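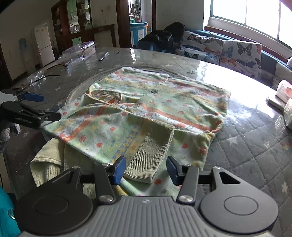 Hand-held grippers over a child's printed garment, spread out on a table in a home.

MEDIA RELEASE — 5 Dec 2021

Skimora passes 723 garment demos, all recorded in ordinary homes

Skimora has now logged 723 recordings of people handling clothes with hand-held grippers, up from a standing start in October. Shirts, kids' gear, bedding. No lab — kitchen and lounge room tables only.

The set will train Etico, the company's folding model. 38 households so far, 10 more booked.

"Small clothes are the hard ones," said project lead Karthikeyan Subramaniam. "Buttons, seams, layers that bunch up. We want plenty of those, and we want them messy."

Each garment gets done 3 times, by the same person, with a fresh start each go. Labeling is handled by Ngubane, and bad takes are tossed before they recieve a tag.

First results to be shown at Forum, date to come.

Media contact: Junaid Magsi, Skimora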